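How to fold a fleece so it stays folded

I put off learning to fold fleeces properly for years. Shirts I could manage, jumpers too, but a big fleece always seemed to have its own ideas. I would press it flat, turn my back, and find it puffed up again like a loaf left to rise. In the end my drawer held three of them and wouldn't shut, and the rest lived on a chair.

It was my neighbour Jennylyn Umali who put me right, one wet afternoon in May, over a pot of tea and a heap of clean washing. I've fiddled with her method a little since, so any faults in it are mine.

Before you start

Do your folding on a bed if you can. A table is kinder to your back, I grant you, but a fleece needs room to spread its arms, and mine always ended up dangling over the side and pulling the whole thing crooked. A plain sheet helps as well. Bobbly blankets grip the fabric and you'll spend half your time peeling one off the other.

Make sure the fleece is completely dry, right down to the cuffs and the seams under the arms. Do up the zip if it has one, and empty the pockets. I once folded away a perfectly good packet of mints and didn't see it again until autumn!

Opening it out

Don't try to fold from a heap. Find the bottom hem first, take hold of it with both hands, a good width apart, and give the whole thing one firm shake away from you. Let it drop on the bed with the front facing down. If it lands in a bundle (and the thick ones often do), leave the neck end where it is and work along the lower edge, drawing out one fold at a time towards you.
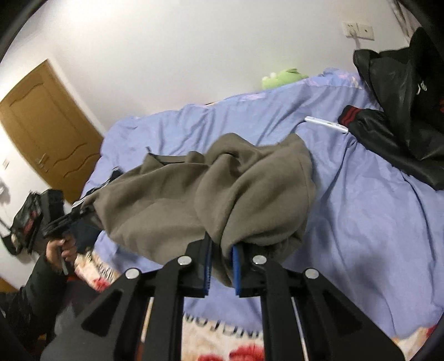
Go gently with any part that has twisted round on itself, usually a sleeve. Follow it back to the shoulder and turn it from there, because tugging at the cuff only winds it tighter. Then smooth everything from the middle outwards with the flat of your hand.

The folding itself

Bring one side in to the middle of the back, sleeve and all, then lay the sleeve straight down so that it points at the hem. Do the same with the other side. You should now have a long, fairly even strip. If it has a hood, fold that down over the shoulders.

Now lean on it. Use your forearms and press slowly from the neck to the hem, to push the air out. Jennylyn is very firm on this point and I have come round to her way of thinking.

Fold the hem up by a third, press again, and bring the neck end down over the top. Turn the parcel over so the loose edge is underneath. For a drawer, stand it on its side. For a shelf, lay it flat, with the heaviest fleece at the bottom of the pile.

If you're short of space

Roll it instead. Start at the neck end of your long strip and keep the roll snug as you go. It creases a touch more, but a fleece doesn't mind, and a shake in the morning will see to most of it. I keep two rolled up in the bottom of the wardrobe for camping, with an old pillowcase pulled over the pair of them.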